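Washing new quilting fabric before cutting - do you bother?
Quilting & Sewing > Fabric Talk

brutow_mama
Started Oct 9, 2021
Hi all! I finally gave in and bought a pile of solids for the bed quilt I keep talking about, and now my sister has me scared to cut into any of it. She prewashes everything. I never have (mostly place mats and totes, so who'd notice). But this one is going to have a lot of white in it and I'd hate for the orange to run. Do you wash first or just go for it?

Shinji S.
Wash it. I lost a whole baby quilt to a red that bled in January, pink everywhere, and the red came from a nice shop too. Cold water, separate from the whites, then press while it's a little damp. It's one extra afternoon.

lozano_lou
Gonna disagree with Shinji here. I like the crispness of fabric straight off the bolt - it cuts cleaner and my points match better. I toss in 2 color catchers the first time the finished quilt gets washed and I've never had a problem. Plus you get that nice crinkle when it all shrinks together.

brutow_mama
See, the crinkle is what I want! This is the orange I'm worried about:

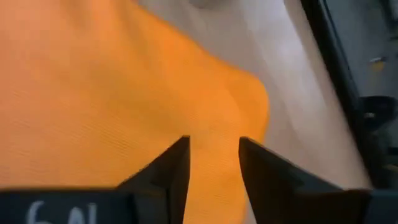

The orange in question. It's brighter than I remembered from the store!

trnka_stitches
Oh I love that color. Štěpánka here, I ran the fabric table at the Isby guild sale for years and I'm in the middle on this. Test it first. Snip a little square, put it in a glass of hot water with a drop of dish soap, leave it 15 minutes, then lay it on a white paper towel. If the towel stays white I skip the wash.

Shinji S.
The glass test is fine for a quick look but my red passed it. Just saying.

lozano_lou
Shinji, did you use catchers on that one though?

Shinji S.
One. It came out the color of a brick.

trnka_stitches
Well, one for a red is kind of brave :) Whatever you do, treat them all the same. Mixing washed and unwashed in one top is where I've had puckers.

brutow_mama
OK, doing the glass test tonight, and if I see any color at all, everything gets washed. Lou, which catchers do you buy?

lozano_lou
Just the grocery store ones, whatever's on sale.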